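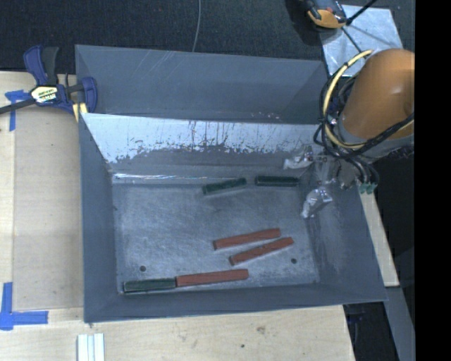

The Trellbridge club wrote back to the list that their arm never got past 12 blocks in a row, and they want to know what we changed before they try the bin task again in the fall.

Last updated 3/30/23
5 min read

Hi Trellbridge, and hi everybody else lurking on the Jemthorpe list!

Great question, and I'm so glad somebody asked, because I've been dying to talk about this. Quoting the original so people who joined this month can follow:

> We run Hovura for the planning side and our picks from a flat table
> are fine, 50 out of 50 on a good afternoon. Then we put the same
> blocks in a bin and it all goes downhill. The ones by the walls are
> the worst. Do you approach straight down every time? And do you
> sort by color first or just grab whatever is on top?

We don't sort first. The students tried it both ways and going by color only made the arm travel more. What we do now is score every block by how much room there is on both long sides, and the roomiest one goes first, red or green. A green block jammed into the near corner with a red one butted up against its end gets a terrible score, and that's fine, it can wait. Once its neighbor is out you can come at it from the end.

Two blocks lying side by side with a thin strip of floor between them are still our hardest case. The fingers want to go into that strip and they're too fat for it! Our second-years wrote a little nudge move that slides the outer block over 25 mm and then looks again. It's slow but I love watching it.

Straight down, yes, mostly. Near a wall we tilt the wrist away from the metal — never more than 12 degrees or the hose starts pulling.

Other stuff that helped:

- clamp the bin. Ours crept a tiny bit every run and we blamed the calibration for two weeks
- tape marks on the table so it goes back in the same spot
- scratched metal floors are rough on depth, so average 5 readings before you trust one

The nudge code is in the Barros folder, under bin_tools. It's messy and the comments are half jokes, but it runs. If you get it going with your gripper please post your numbers, good or bad. We're at 25 in a row right now and the kids want 50 before the showcase.

Also, does anyone have spare finger pads? We go through them like crazy.

— Jemthorpe robotics, Tuesday group no more, we meet twice a week now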